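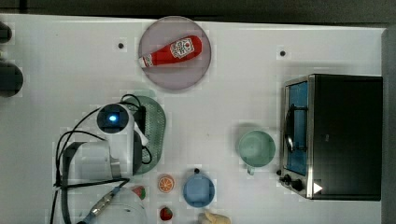

Figure 3. Tabletop layout with toaster oven, plate, ketchup bottle, green perforated mat and play food.

Torwood Papers on Household Objects
By the Ondholm kitchen study author, August

3.2 Where things end up on a shared surface

I went into this part of the study thinking people would sort a kitchen table the way they sort a cupboard, food with food and dishes with dishes. Well, they don't! Plates in particular seem to work like little parking spots. In Figure 3 the ketchup is lying right across the pink plate, and I coded that as "container on dish," a category I didn't even have when I wrote the first version of the coding sheet (I had to go back and redo the first 100 layouts, which took most of August).

We ended up with 1,096 layouts in all, 500 of them from the Ondholm kitchens and the rest from Rurkard. I kept play food and real food under one heading, and I know some readers won't love that. My feeling is that the spacing is what matters here, and a toy vegetable takes up table just as well as a real one. Big appliances are another story. A toaster oven claims its side of the table and everything smaller gets spread over what's left, so I measured distances from the nearest edge of the oven, starting at 300 mm and working down.

Mats and trivets gave me the most trouble, and I come back to them in 3.4.

Related items
Sombatkul plate survey: coding sheet
Cupboards and counters in Rurkard
Torwood Papers: recent issues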